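Glossy coffee table shows every smear, is there a finish that doesn't?

Posted in Home & Furniture › Care and Cleaning
Saturday, July 26, 2025
1,174 views

kettledrum5
We moved from Kulldale to Sonanville in June and the new place gets sun all day, which the listing called a feature. What the sun mostly does is light up the coffee table. It's a square gray one from Roussel with a high-gloss top, and I wipe it every night like a bartender in a movie. By morning it has streaks going in directions I don't remember wiping. I've tried glass cleaner, vinegar and water, and a furniture polish that made it smell like a lemon and look like a windshield in bug season. Am I doing it wrong, or is this what I paid $260 for?

mopandcircumstance
Stop using polish. Polish on a gloss finish leaves a film, then you wipe the film around, then you buy more polish. I believe this is the business model.

Get the old film off first. Warm water, one small drop of dish soap, a soft cloth wrung out until it's barely damp. Go over it again with plain water, then dry it right away with a second cloth. The second cloth is the part everyone skips. Paper towels are out, they can leave fine scratches. I'd drop the vinegar too until you know what the coating is. Roussel should be able to tell you if you have the model name from the receipt. 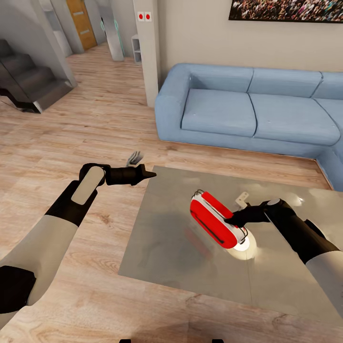 Streaks are half cleaning and half lighting, and you can only wash one of those. When a window is low and in front of you, the light skims the top and every swipe shows up. Move the table a few feet, or sit somewhere else for a week and see if you still hate it. A light gray top like the one in the picture is kinder about dust than black, but it's still shiny enough to reflect, so it's going to report on you. Over a pale plank floor at least the crumbs that fall off have somewhere to hide. If you want to dull the whole thing down, a big tray in the middle covers most of the trouble, and you can get a decent one for less than another bottle of polish.

Please don't sand it. Someone always suggests sanding it.

grosano_gary
You could sand it. 400 grit, wet, go easy, comes out satin. Did mine in the garage in Grosano and it looks fine except the one corner.

kettledrum5
Soap and the second cloth did it, thanks. It took three rounds before the water stopped smelling like lemon. I also moved the table away from the window and now I can see the smears on the TV. Gary, what happened to the corner?

grosano_gary
Went through the finish. There's a plant on it now.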